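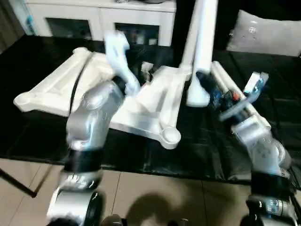
2 min read

Things on Tables

A small gallery from the workroom at Sanimden, where objects come in one piece and spend the afternoon getting out of it. Captions by Dehua Meng, who was asked to be informative and has done what can be expected.

1. The big white base
Cup-like ends, hollow ribs, and a tall white pole going straight up out of it. I have been calling it the Rillier, after the shelf it normally lives on, and the name has stuck — to my regret, as there is now a second thing on that shelf. The white bracket is the piece with ambitions. The two tubes lying beside the pole have none. The thin black cable is draped over the frame's left side, as cables like to be.

2. The soft blue-gray cylinder
Matte, speckled and a little fuzzy, like felt or foam. Our list had it down as item 1617, "roll, misc.," and I can't improve on that. The black tool with the bright blue band is next to it, its cord over the pale wood. The crumpled black cloth has collected lint with a thoroughness I wish it would bring to other work.
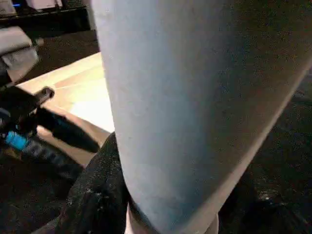 3. Something long and white
The Keskin drawer holds 84 parts that answer to this description. I sorted them in March, by length, and then someone opened the drawer.

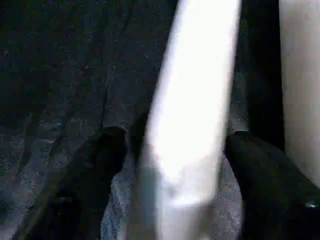 Labels are the next job. Lutent sells them in rolls of 2000, a quantity that tells you what they think of our drawers. I'd like one on every part before it leaves its shelf, written large, in ink that stays put. A smooth white strip with no markings on it could be almost anything, and by four in the afternoon I am prepared to believe it is. Larger pieces can wait until the drawers are done.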